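Kineo Bench Notes
@kineobench
May 9, 2022

1/ We've been asked a few times what it costs to get a small arm setup going, so I'm putting our planning in one thread. It covers the second bench. The first was paid for before I joined and I can't find half the paperwork.

2/ Start with the task, then price the hardware. Our tasks are household ones: packing food, moving containers, picking up bags by the handle. The loads are light, so payload wasn't what split the quotes. Gripper opening and wrist cameras were.

3/ We had two quotes. Dratberg sell a complete station with table, mounts and cabling. Flallel sell the arm and gripper and leave the rest to you. Flallel looked much cheaper until I added the rest.

4/ Soft things are where a gripper earns its money. A rigid box is easy to plan for. A fabric handle folds, the bag swings, and the weight ends up somewhere new. If your work includes bags, ask for a trial with a bag before you sign anything. 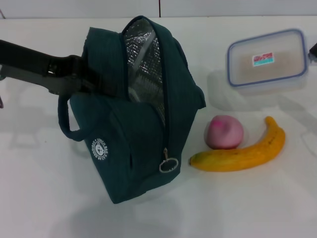 Thân: Did either supplier let you do that trial free of charge? We were told we'd have to pay for the engineer's day and it put our manager off.

5/ @Thân Dratberg did it free at their place. Flallel wanted 300 for the visit, taken off the invoice if we bought. I'd put that sum in the budget anyway. It's small next to buying the wrong gripper.

6/ Props. I forgot this line completely the first time round. Lunch bags, food boxes, pretend fruit. They're cheap one by one, but zips wear and lids crack, so you buy them again. I've allowed 15 a month and so far it holds.

7/ Then the big one people leave out, which is cameras. You want a view from each wrist and one from higher up, plus mounts, cables and enough ports on the computer. Our total for the cabling, hub and mounts came to 1,815, and I'd pencilled in a third of that.

8/ Cables are sold by length, and the length you need is the arm at full stretch plus slack. Measure with the arm out. I measured with it folded and had to order again.

9/ Floor space next. Draw the full reach of both arms on your plan, then add room for someone to stand behind the table and work. Our first drawing had the bench tight to the wall and it had to be redone.

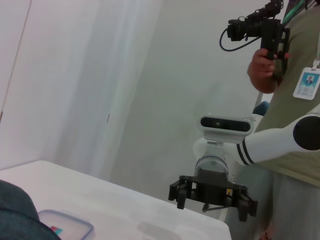
10/ That extra strip of floor meant a smaller table than the one Dratberg quoted for. They took the table off the price without any fuss, but the new quote took 6 working days, so leave time for that sort of thing.

11/ People's time is a cost too. Someone sets up, someone resets the objects between runs, and someone checks what came out. I put it down in hours per week beside the purchase price. Finance took it better than a vague note at the bottom.

12/ Spares: one full set of gripper fingers, one wrist camera, two of every cable. Ask for the lead time on each in writing. The fingers had the longest wait on both quotes, which I hadn't expected.

13/ Service plans. Dratberg's is yearly and includes a visit. Flallel's is by the call. With one bench I'd go by the call. With two I think the yearly plan just about wins, though I've only got our own fault log to go on and it's a thin one.

14/ Surfaces and lighting barely cost anything, but put them on the list. Pale, plain surfaces show up glare when a wrist camera gets in close. Try your lamps with the arm in several positions before you buy more of them. We moved ours twice and bought no new ones.

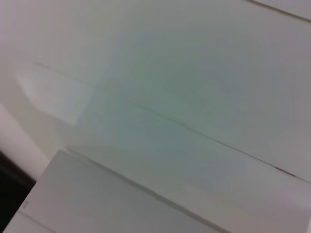

Wrist camera view: pale surface, dark seam, bright patch on the left.

15/ Where we've landed: Dratberg for the station without the table, our own table, our own props, yearly service. Order goes in this month, delivery is meant to be September. I've kept a bit back for whatever I've missed.

16/ If anyone wants the blank budget sheet, reply here and I'll send it over. It's a plain spreadsheet with the lines above and a column for lead times.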